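Swai handheld gripper kit – worth it for a small teaching shop, or should I rent first?

Asked 05/01/2026 in Robotics and Automation > Kits and Services
303 views, 3 answers

Hello all, and thank you in advance for reading, because I do tend to go on a bit. I help run the evening program at a small training shop in Brurthorpe. We have been teaching basic automation for a good while now, mostly conveyors and sensors and little pick and place arms, and this year we'd love to get our students into the newer side of things, where you show a task by hand and the arm learns from what you did.

The kit I keep coming back to is the Swai handheld pair. You get two grippers with the printed marker cubes, the head camera mount, and the software that turns your recordings into something an arm can train on. There is also Killier, who will rent you the same pair by the week and do the processing for you, and send back clean files. The rental looks friendlier at first but the weeks add up quickly.

What I'd really like to hear from people who have used either one:

How is it on big, flat, upright things? Most of the sample tasks I've seen are cups and blocks on a table. Our students would be wiping boards, opening cabinet doors, moving a marker from a tray, that sort of thing.

Do the markers hold up under ordinary ceiling lights? Ours are bright and our floor is shiny.

And is the setup something a student can manage alone, or will I be standing there every evening with a screwdriver? (I don't mind a bit of that, but I would like to get home for supper!)

We have room in the budget for one or the other, but not both. Any thoughts at all are welcome.

Answer 1 – marked helpful by 62 people

Welcome! I've had the Swai pair in our lab at Dravadcombe since last July, and we tried the Killier rental for 3 weeks before that, so I can speak to both, though I'm no expert and other people will have had different luck.

For a teaching shop I would buy. The grippers are simple enough that the students stop being nervous of them after an evening, and you'll want them lying around so people can try a silly idea at the end of class. With the rental we were always watching the calendar and only recording the safe, boring tasks.

On upright surfaces, it does well once you learn where to stand. Our first tries at the whiteboard were poor because everybody crowded right up to it, and the markers kept slipping out of the camera's view whenever an arm went wide. Step back until you can see both grippers comfortably without moving your head, then start recording. Keep your elbows a little forward. I put a strip of tape on the floor for new students to stand behind and that fixed most of it.

Lights and shiny floors – yes, you'll notice them. A glossy board can throw a bright patch right where you don't want it, and the tracking gets jumpy if a marker face catches the light at a bad angle. We turned the board a few degrees and the trouble mostly went away. I'd also clean the marker faces once a week or so with a dry cloth. Don't use spray on them, I ruined a set that way and the replacements took forever to come.

Setup is easy to teach. Our students do the calibration themselves from a printed sheet taped inside the case lid. The part that still needs a grown-up is the software update, which has a habit of forgetting your camera settings, so write them down somewhere.

The one thing I would grumble about is the cables. You will have more of them than you expect, so plan where they run before the first class comes in. 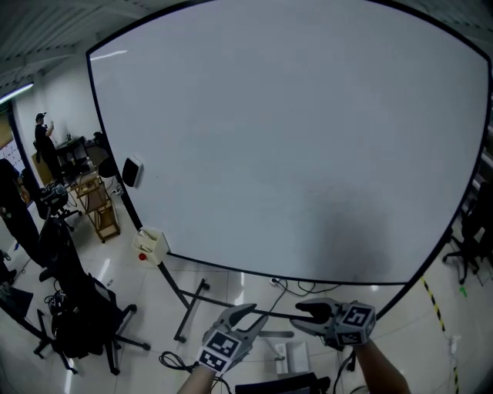 Both grippers up and facing the whiteboard, with the eraser and the red-capped marker over on its left edge.

If you do start with a marker task, my advice is to record the reach and the grasp first and leave the writing for later. Writing needs a steady, even push against the board and beginners find it very discouraging. Picking the marker up and putting it back is plenty for a first month, and you'll learn a great deal about how careful your people are.

Happy to send you our calibration sheet if you'd like it. Just leave a note under this.

Answer 2 – marked helpful by 2 people

rent. we bought and it sits in the closet. depends if you have somebody who will keep at it

Answer 3

I only know the Killier side of this, so take it for what it's worth. The people there were lovely and the files came back tidy, with the bad takes already pulled out – that saved us a lot of evenings. But they do want everything recorded to their own checklist, and if you skip the little hand check at the start of a take they'll reject it, even when the rest is fine. Ask them to send the checklist before you sign. Ask about shipping as well, it was extra for us both ways and I hadn't budgeted for it.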